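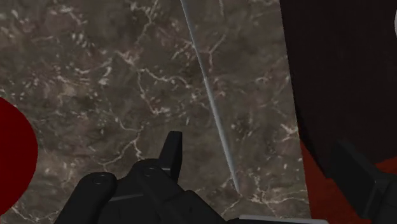

4. Aplicação do impregnante Kellura em bancadas de mármore

A secção 4 aplica-se a bancadas de mármore polido em cozinhas de uso doméstico ou profissional ligeiro. Para granito, quartzito e aglomerados, consultar a secção 5. O mármore é uma rocha calcária: reage com ácidos e absorve óleos pelos limites do grão e pelos veios. Em pedras de fundo castanho-escuro e acinzentado com uma rede irregular de veios brancos e creme, a absorção pode variar de uma zona para outra da mesma chapa, pelo que o ensaio do ponto 4.2 deve ser feito tanto sobre um veio como sobre o fundo.

4.1 Material necessário

Impregnante Kellura, embalagem de 1000 ml
Detergente neutro Akbari 922 ou equivalente de pH 7
Panos de microfibra brancos, sem costura
Aplicador de espuma ou pincel de cerda macia
Fita de pintor de baixa aderência
Luvas de nitrilo e óculos de proteção

O rendimento de referência em mármore polido é de 16 m² por embalagem. Em superfícies amaciadas, calcular metade.

4.2 Ensaio de absorção

1. Limpar duas zonas de ensaio, uma sobre veio e outra sobre fundo liso.
2. Depositar em cada zona uma gota de água destilada.
3. Aguardar dez minutos e remover a água com um pano seco.
4. Observar a pedra com luz rasante. Se ficar uma mancha escura em qualquer das zonas, a bancada necessita de tratamento. Se não ficar, repetir o ensaio dentro de seis meses.

NOTA: Um veio pode confundir-se com uma fissura. Passar a unha na perpendicular; se prender, tratar como fissura e seguir o ponto 4.5 antes de aplicar o produto.

4.3 Preparação da superfície

1. Retirar objetos e pequenos eletrodomésticos da bancada.
2. Proteger com fita as juntas de silicone, a placa e o rebordo do lava-loiça.
3. Diluir o detergente neutro à razão de uma parte para 200 de água.
4. Lavar, enxaguar duas vezes com água limpa e secar com pano.
5. Deixar secar ao ar durante 24 horas, com a temperatura ambiente entre 10 e 25 °C.

CUIDADO: Não utilizar vinagre, limão, anticalcário nem produtos com cloro. O ataque ácido retira o brilho e só se corrige por repolimento.

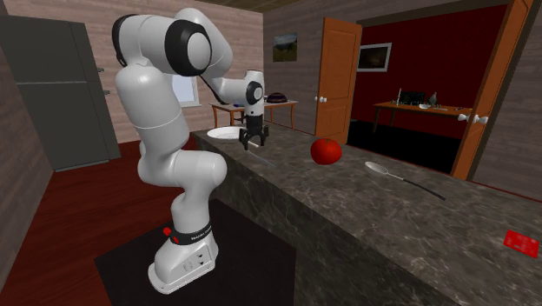

4.4 Aplicação

1. Agitar a embalagem e verter o produto num recipiente de plástico limpo.
2. Aplicar uma camada fina e contínua, em faixas paralelas ao lado maior da bancada. Tratar também o topo e os painéis frontais, caso sejam da mesma pedra.
3. Manter a superfície molhada durante 15 minutos, repondo produto nas zonas que o absorvam.
4. Remover todo o excesso com pano seco antes que comece a secar.
5. Aguardar duas horas e repetir os passos 2 a 4.
6. Polir com pano limpo e retirar a fita.

AVISO: O produto contém solventes. Ventilar o local e manter apagadas todas as chamas até ao fim da cura. Estender os panos usados ao ar livre antes de os deitar fora.

A bancada pode receber objetos leves ao fim de seis horas. O contacto com água e alimentos só é permitido após 24 horas.

4.5 Fissuras e juntas

Fissuras até 0,3 mm enchem-se com resina Flullwood transparente, aplicada com espátula e rapada à face depois de endurecida. Acima dessa medida, contactar a assistência Zevville. Não aplicar impregnante sobre resina fresca.

4.6 Registo

Anotar o lote, a data e o número de camadas na ficha da última página. Repetir o ensaio 4.2 uma vez por ano.

Revisão técnica: Jailson Brandão, setembro de 2022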